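Robot cleanup method cuts failed grabs, lab says

A team at Kallov has posted results for Dretwood, a method that lets a household robot plan from two views at once, one at the head and one at the wrist. Most systems lean on the head view untill the last few inches. Dretwood doesn't.
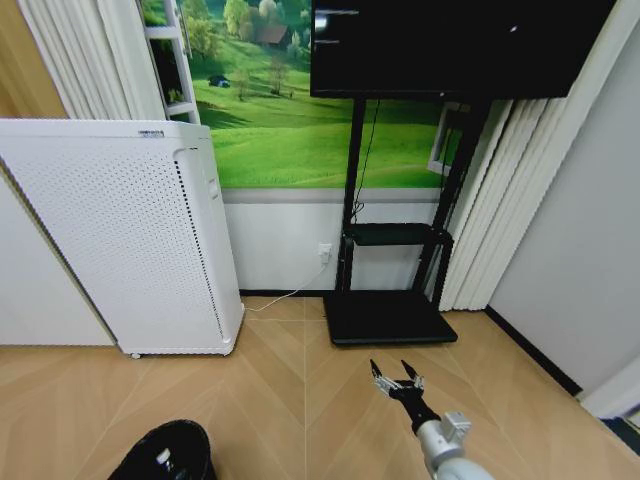 The arm and gripper at work in the test room. Photo: Kallov

Over 201 runs the robot failed 9 times. The older head-only setup failed on 100. Same tasks, same room, same arm. Tidying jobs mostly, trash bins and cords and so on.

"The rim of a bin is the hard part," said Rakiya Osagie, lead author on the paper. "From up top the arm gets in the way. From the wrist you lose the room." 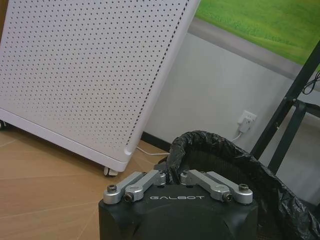

The trick is in when to trust which view. Dretwood scores both on every step and drops the weaker one, no hand tuning. Co-author Phong Đồng said training took 2 days on one machine.

Glass and shiny plastic still give it trouble, and the team hasnt tried it with people walking through. Code is due in May. A second room, with carpet, comes after that.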